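Bimanual pick-and-place: does a randomised start grid really help?
Last updated: October 28, 2021

Re: Start grid results, first full batch
posted by ladow_bench

Hello all, and sorry for the long silence. I promised back in September that I'd write up the start grid work properly, and then the gripper mounts needed redoing and the weeks rather ran away from me. Anyway, we now have a full batch recorded on the two-arm rig and I'd love some opinions before we go any further.

For anyone who missed the first post, the question is whether drawing each start position from a taped grid gives you a better policy than letting the operator put things down wherever they fancy. The task is as dull as we could make it (coloured plates, small soft objects, one arm or the other does the placing). We recorded 546 demonstrations, half with positions drawn by the Jotetti script and half free-hand, and trained the same network on each half. Then 50 trials apiece on layouts that neither had seen.

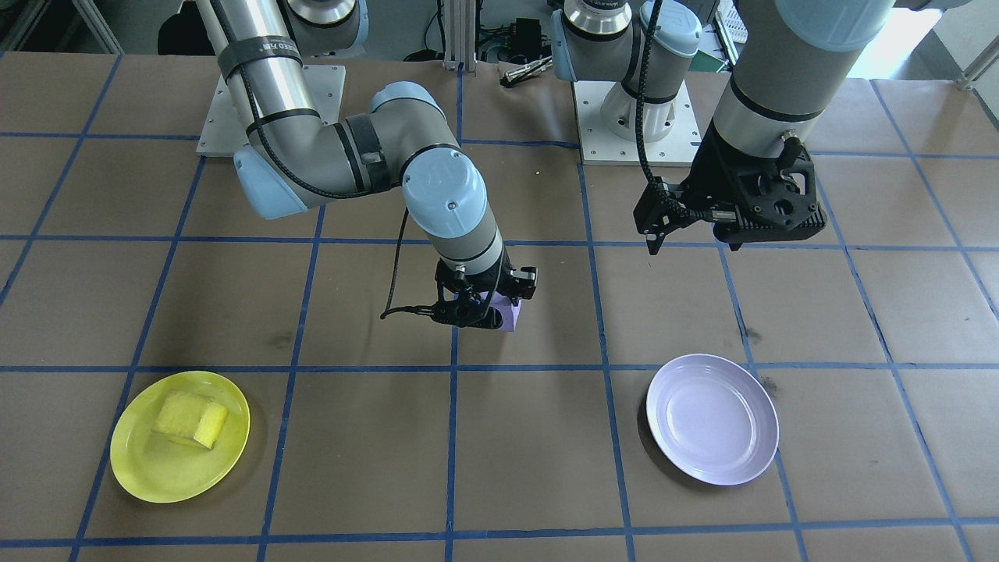 What we found

The grid policy finished 57 per cent more trials than the free-hand one, which is a bigger gap than I was hoping for, and I've been going round telling everyone in the building. Most of the gain came at the far corners of the table. When we went back through the free-hand recordings, the operators had hardly ever used those corners – people put things where it's comfortable to reach, and I'm as guilty as anyone.

Re: Re: Start grid results, first full batch
posted by quintana_fan

Lovely work, and thank you for sharing it so early! I do have a grumble though. You've changed two things at once. Tape lines give the cameras a nice strong pattern to hang on to, so the network may simply be reading its position off the tape. Was the tape down for the free-hand half as well?

Re: Re: Start grid results, first full batch
posted by ladow_bench

Fair question, and I should have said. Yes, the tape stayed down for both halves and for all the trials, so neither policy had the advantage of it. What I can't tell you is how either would do on a bare table, and I suspect the answer is "worse". We also let the objects land at any angle and sit across the lines if that's how they fell, and only the cell itself is drawn. Both arms keep the same grippers throughout, and the head view goes into the network along with the fixed one.

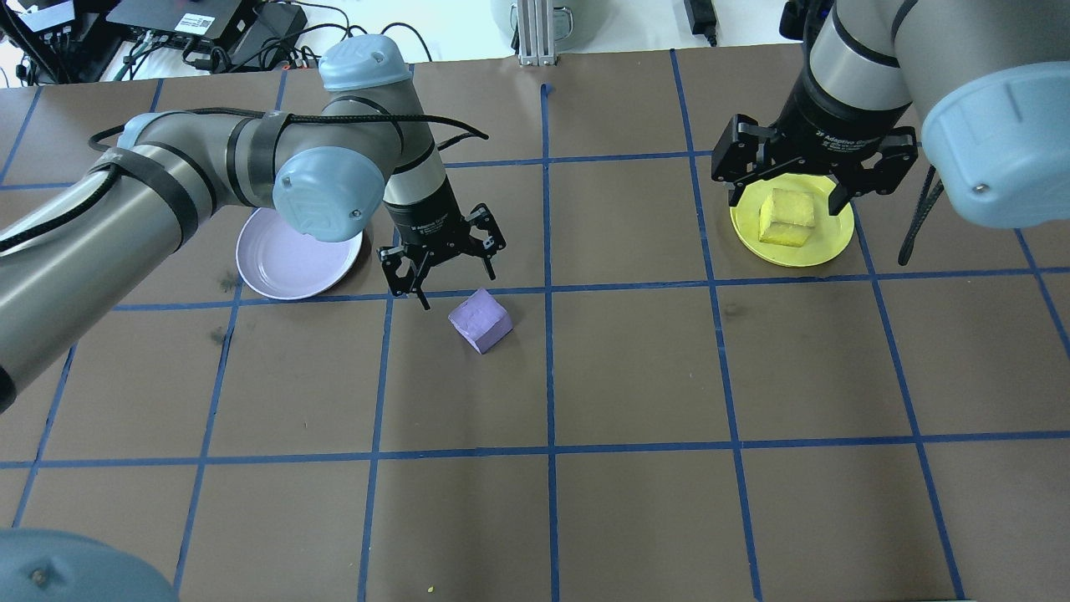
Re: Re: Start grid results, first full batch
posted by iritz_two

I'm with quintana_fan on this, I'm afraid. We ran something similar with the Iritz planner and our lovely gap shrank to almost nothing once we took the tape up. I'd want a bare-table run before believing the number, and more than one training seed too. How many did you use?

Re: Re: Start grid results, first full batch
posted by ladow_bench

4 seeds for each, and the grid policy came out ahead every time, though one of them was closer than I'd have liked. I'll put the separate figures up when I've tidied the spreadsheet. Bare table is next on the list, I promise.

Re: Re: Start grid results, first full batch
posted by mossy_kettle

Going to disagree with the pair of you a little. Even if the tape is helping, the corners argument still stands on its own, and it's useful for those of us collecting on a shoestring. I'd happily draw cells out of a hat if it meant fewer demonstrations. Could you post the Jotetti settings when you get a minute?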